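Materials Workshop, Drummond Building
Notebook entry, 05/02/2025
Entered by: Benedito Frota

Subject: Shelf life of Plunden wheat paste, batch 374

The second jar of batch 374 was opened this morning and compared with the jar kept in the cold store. The paste from the cold store spread evenly on the Henetton paper and left no lumps under the brush. The jar kept on the shelf had thinned at the top and smelled faintly sour. It was stirred, strained and tried on the same paper, where it took noticeably longer to grip.

Test strips were cut to 100 mm and pasted in pairs, then placed under boards for 12 hours.

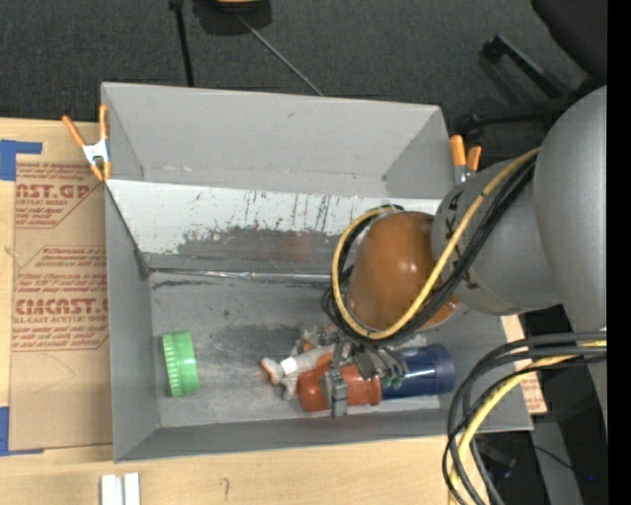
Peel results will be entered on the Delto sheet once the strips have dried. Colleagues are asked not to move the boards before then. Should the shelf jar fail, the remaining stock is to be kept at 2 degrees and the label amended accordingly.

The supplier's note gives June as the use-by month but does not state whether this applies to opened jars. A written enquiry has been sent to Plunden. Brush no. 2 is shedding and requires replacement.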